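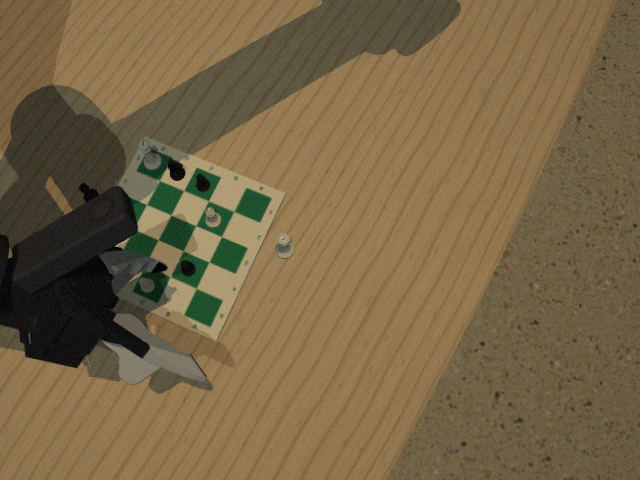
I taught my niece to play chess over the December break, and she beat me on 9 January 2026. So either I'm a great teacher or a lousy player (I know which one my sister would pick!). Either way, a few friends have asked how I got a seven-year-old to sit still for it, so I'm writing it all down.

Start with pawns and nothing else. Set up the pawns on both sides, leave every other piece in the box, and play until one of you gets a pawn across. That's the whole game. It takes a few minutes, kids love it, and by the end of the first evening they know how pawns move and how they capture, which trips up plenty of adults.

When that gets easy, add the kings. Then the rooks, then bishops, and so on, one kind of piece per day. I left knights for last and I'd do it that way again. We practiced those with raisins - put one on a square, and see if the knight can get to it in 3 moves. If it can, you eat the raisin. We went through a lot of raisins.

Learning the names of the squares can wait a week, but do get to it, as it makes talking about a game so much easier. Letters go across, numbers go up, and you say the letter first. Plenty of boards print these along the edge, but a plain green and cream one with just little dots in the margin works fine too, and you can call the squares out loud together until they stick. We made it into a race, with me shouting "e4!" from the kitchen and her slapping the right square. 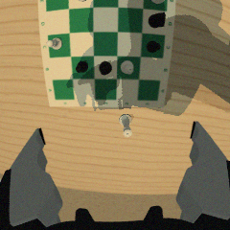

Now for the hard part, checkmate. My friend Chidubem Ekwueme told me to skip the fancy stuff and teach one ending: king and two rooks against a lone king. You walk the poor king to the edge of the board, one row at a time, like closing a set of blinds. She asked to do it again and again, and I got very good at losing.

Keep games short, let them take moves back, and stop while they still want more. Next up for us is castling, which I've been putting off.

19 comments
100 shares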